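Keep the Small Plates

Thu 11 August

My town is about to lose its last shop that sells dishes one at a time. It is called Rikari, it sits behind the post office in Henedthorpe, and in September the lease ends. I have bought bowls there for years. I will miss it, but this is mostly about what replaces it, and about the odd idea that everything in a kitchen cupboard has to match.

When I got my first apartment my aunt gave me a boxed set of dinnerware. Service for eight, all one pattern, white with a blue line. I had one table and 4 chairs. Within two years I had broken three of the bowls and none of the saucers, and I never once used the saucers. The maker had stopped the pattern. So I had a set that wasn't a set, and a stack of saucers I carried through two moves before I gave them away.

That is how boxed sets work for most people. The pieces don't wear out at the same rate. Bowls go first, in my house anyway, then the small plates. The big plates last forever because they are heavy and people are careful with them. A box assumes you will need the same number of everything, and then when you don't, it sells you another box.

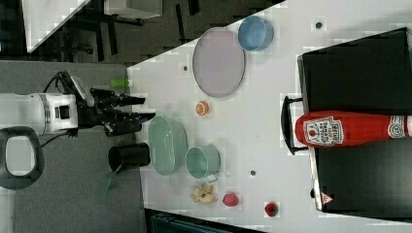

Buying one piece at a time costs more per piece. I won't pretend otherwise. A bowl at Rikari was nearly twice what it would work out to in a big box from Clurkex, if you divide the price of the box by what is inside it. But the division is a trick, since you are also dividing by the saucers. Take out what you never use and the gap gets small. Take out the second box you buy five years later and I think the gap is gone.

There is also the matter of size. Dinner plates have grown. The ones my grandmother left me fit on the shelf with the door closed, and the ones from the boxed set did not. I had to turn them at an angle. A bigger plate needs a bigger cupboard, a bigger dish rack and more of the dishwasher. It also asks for more food. I don't want to make a health argument, which other people make better, but I know that I cook less and throw out less when I eat off the small ones.

People tell me a mixed cupboard looks poor. I have heard this from family, and from a man at a housewarming who picked up his plate and asked if the good ones were packed. I understand where it comes from. For a long time the full matching service was what you got when you married, and not having one meant something. But very few people I know have a dinner where eight guests sit down to eight of the same thing. They have people over, somebody eats standing up at the counter, and the kids eat before everyone else.

The first time I wrote about this, in a shorter piece last year, I got more mail than I expected. Some of it agreed with me. A fair amount did not.
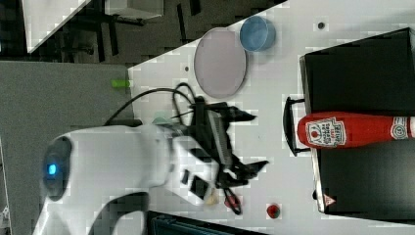
Babak Salehi wrote that I was being unfair to sets. His parents bought theirs when they could afford very little else, he said, and the matching plates were the one thing in the house that looked planned. They ate off them every day and replaced the broken ones from the same maker, Ebrahimi, which kept the pattern going the whole time he lived at home. "The trouble you describe is with companies that drop a pattern," he wrote. "Don't blame the set for that."

I think he is right about the second part. If a company keeps a pattern in stock and will sell you one bowl, then a set is fine. It is really the same thing I am asking for. What I object to is the sealed box with no way to replace what breaks. I would gladly buy a matching service from anyone who promised to sell me single bowls ten years on.

But that promise is hard to find, and the shops that kept it in practice are closing. The owner of Rikari told me she has 359 pieces left on the shelves and would like to carry none of them home. I went in on Saturday for two bowls and came out with two bowls and a small yellow plate. It doesn't go with anything I own. I had toast on it this morning.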